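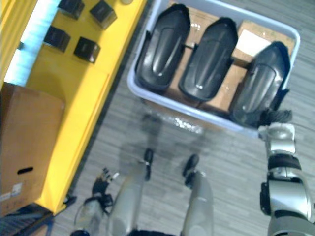

Rekbridge Swap Library Opens Its Doors to the Whole Valley
HIRNMONT - Sunday, July 26, 2020 - The Rekbridge Swap Library, which has been lending board games, puzzles and building sets to families in Rekbridge for the past 4 years, is opening its shelves to every household in the valley. Starting in September, anyone living in Hirnmont or Wolten can sign up for a free card and borrow on the same terms as Rekbridge residents.

We have wanted to do this for a long time! Requests from the neighboring towns started coming in during our first winter, and this spring they came in faster than we could answer them. Families were home, the evenings were long, and a lot of people were ready for a game they hadn't already played to death.

The collection now stands at 345 titles. There are short card games for two players, big strategy games that will eat a whole Saturday, wooden puzzles for toddlers, jigsaws in every size and a growing shelf of cooperative games, where everyone at the table wins or loses together. Those are our most borrowed items by a wide margin, and we are adding more of them over the summer.

New to the catalog is Hung, a word game designed right in Wolten and printed in a small run last year. Players build a chain of words that hang from one another like laundry on a line, and a round takes less time than boiling pasta. It works well with mixed ages - grandparents tend to do very well at it - and we will have several copies ready to lend on opening day.

How borrowing works
Each household can take out two items at a time and keep them for three weeks. Loans can be renewed once by phone or email unless another family is waiting. There are no late fees. If a piece goes missing, tell us when you return the game and we will look for a replacement in our spares drawer, which by now holds enough dice and pawns to rescue almost anything.

Pickup is by appointment for the time being. Borrowers choose a 90-minute window when they reserve, and orders are handed over at the side entrance on Mill Street. Returned items are set aside for several days before they go back on the shelf. Please wear a mask when you come by.

Hirnmont and Wolten residents can register online from the middle of August. Proof of address is needed only once, and a utility bill or school letter is fine. Children under 12 share the card of a parent or guardian.

Donations
We are happy to take complete games in good shape, particularly two-player games and large-piece jigsaws. Please tape the lid shut and write the title on a slip of paper if the box is plain. We can't accept electronic toys or stuffed animals at this time.

About the Rekbridge Swap Library
The Rekbridge Swap Library is a nonprofit lending collection of games, puzzles and building sets, paid for by small grants and private gifts. Membership is free. Media inquiries may be sent through the contact form on the library's website.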